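12 March 2026, bench notes, sorting and tidying

Third week on the basket job. Writing this up before I forget what annoyed me.

The question Hollis wants answered is whether a pair of arms can put a messy table back in order without somebody standing over it. My answer today is the same as last week: sometimes, if you pick the table. The Dunel brochure shows a kitchen counter going from chaos to spotless in one cheerful minute. I would like to know how many minutes came before that one, and who set out the cups.

The chore itself couldn't be plainer. Small things lying on a table go into a basket. A kid can do it while complaining about something else. We have two black plastic baskets on the wood top, a small one toward the back and a big one up close on the right, and an arm on each side. 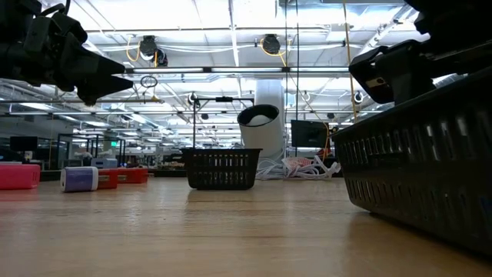 My complaint is with how we score it. Right now a run counts as good if the item ends up inside the rim. It doesn't matter if it went in sideways, or got dropped from a height that would break a mug, or took four tries. I reran the numbers from the last batch with a stricter rule (one grasp, no re-approach, item released below the rim) and 200 attempts turned into 50 I'd be willing to show anyone. The old rule had us looking a lot better than that.

Also the slots. Thin things catch in the basket walls and the fingers keep pushing. A person feels that right away and backs off. Our force limit is set so high it might as well be missing. Lowered it on config 777, need to check that the change survived the restart. Last time it didn't.

Shiny tabletop is still a nuisance. The baskets reflect in the finish, and I suspect the depth estimate gets worse near the base. Haven't proved it. Somebody should lay down a matte cloth and run 20 with and 20 without before we blame the software again.

Asked for the cables along the back of the table to be tied up. They are white, they tangle, and any segmentation result with them in view is hard to trust. On the other hand, every real house has a heap like that somewhere, so maybe they should stay and we should stop quoting results from the clean setup.
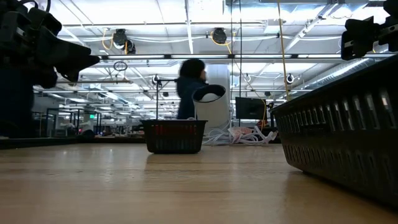

Winance wants a cost per item, which I refuse to give until we log human time honestly. Resetting the table counts. Restarting a stalled arm counts. Picking up what rolled onto the floor counts too, and at the moment none of it goes in the sheet. Esolis published theirs without it and people quote the figure as if it meant something.

What I would believe: a full afternoon, mixed items, layout chosen by someone outside the group, no resets except the ones written down. If the arms get through that I'll take back half of this page. I'd still fold my own laundry.

To do:
- confirm force limit on 777 after a cold start
- matte cloth comparison
- add a column for human minutes to the log sheet
- rewrite the scoring rule and rescore everything back to the first batch
- tell Hollis the April demo should be the small basket only, and say why in writing

Left elbow joint on the left arm sounds gritty again. Greased it, no change.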